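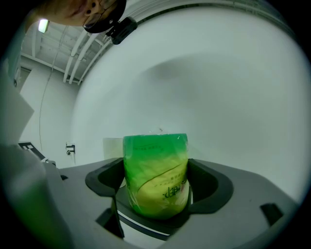
**New Music / Interviews**

Kanini Barasa doesn't trust program notes, including the one printed with "Marnilum," her new piece for solo viola. "It says I 'explore silence,'" she told me. "I wrote rests. There are 29 of them." I asked if the Busance commission had shaped the piece. "It shaped the length."

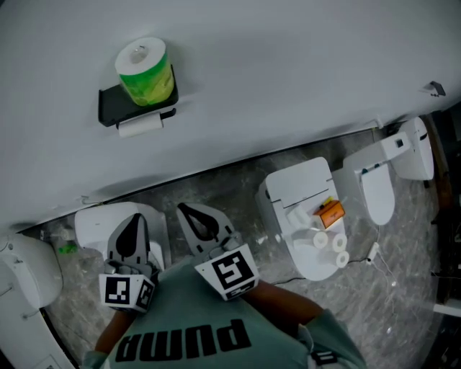
**Recordings**

The February recording on Grutov runs 17 minutes. Barasa wasn't sold on it — "too much reverb" — and I can't say I disagree.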